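About Luvullow

Luvullow records people teaching robots. We are based in Ernoldale and work with labs and small manufacturers who need a two-armed robot to learn a handling task from a person.
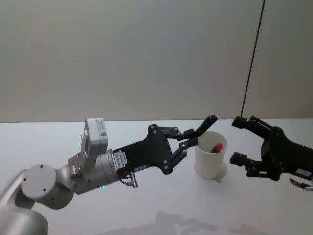 Kibet Mbwambo started the company after several years in packaging, where he set up arms by typing in positions one at a time. Now an operator drives both arms by remote control and repeats the task until there is enough to train on. Most jobs are ordinary tabletop work - picking up, passing across, putting back. A typical order is 400 demonstrations of one task, and our operators record up to 60 in a shift.

Kipchumba Rweyemamu runs operator training. New operators spend their first 40 hours on practice tasks before anything they record goes to a client. Bad takes are kept and labeled, and clients can have those too if they want them.

We also do hand guiding, where the operator holds the arm and moves it directly. It is slower but suits tight fits. Our longest project so far, Skustevholm, finished in March with 3235 demonstrations.

Visits are by appointment. Ask for Kibet.

Page updated Apr 20, 2023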